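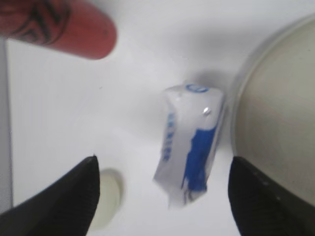

Murray Sutcliffe
Research Fellow, Household Packaging Study, Lalmont

3.2 Small wrappers

Figure 4. Crumpled wrapper, white with blue printing, on a plain white surface.

I love this group! We logged 581 pieces of kitchen litter, and 54 went down as small wrappers. The one in Figure 4 is pinched at one end and crinkled at the other (blurry too, so I left its small print uncoded). I sorted 12 of them twice, on a Wednesday, and changed my mind on 2.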